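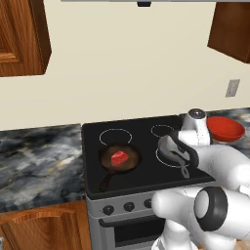
A simulated kitchen, with the arm holding one skillet above the range while another sits on the cooktop.

My grandmother kept house for the better part of sixty years, and I don't believe she ever thought of moving a frying pan as a skill. You picked it up and you put it down. I have been thinking about her a good deal this summer, having spent more evenings than I'd like to admit watching machines try to do the same thing in kitchens that exist only inside a computer.

I came to this by way of my friend Adwoa Korletey, who works on a practice program called Jurellow. She let me sit beside her and look through the day's runs, and she was very patient with me (I ask a lot of questions, and I ask some of them twice). Her group had logged 2,202 attempts at plain kitchen chores, and by their own scoring 1,698 of them came out right. I thought that sounded wonderful! Then I went home and imagined a person who finished three chores out of four and left the fourth wherever it happened to land, and I thought about it some more.

So, can they do our housework yet? My answer is no, and I say it with real affection for the people trying. A pan is heavy at one end. It has a rim and a long handle, and there may be another pan sitting right next to it with somebody's dinner in the middle. You and I manage all that while talking on the phone. The arm has to settle every bit of it on purpose, where to take hold and how far to tip, and a kitchen drawn on a screen is about as kind a place to learn as it will ever get. Mine has a sticky burner knob and a dish towel that is always where it shouldn't be.

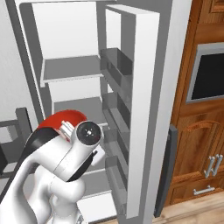
STASTGATE, September 9, 2024

The refrigerator is the chore I would hand over first, if anyone asked me. In the simulated one, the door stands wide open and the shelves and door bins are bare, and I will confess to a little envy. My own holds a jar of something from May that I am afraid to open. For a machine to be any help there, it would have to reach past the milk without knocking it over, and know a soft tomato from a firm one, and then get the door closed again behind it.

Naa Baidoo, who ran the packing floor at Hendar for 11 years before she retired, thinks I'm too hard on them. She reminded me that the machines on her floor did one job apiece and did it all day long, and she was glad to have them. I take her point. But her floor was arranged to suit the machines, with every carton coming down the line the same way up, and I don't want to live in a house like that. I'd like the help to come to my kitchen as it is, crumbs and all.

Adwoa tells me the next batch will be 255 new tasks, a good many of them with cluttered counters. I'm glad to hear it, and I've asked if I can come and watch again. In the meantime I have a skillet soaking in the sink, and I had better go and see to it.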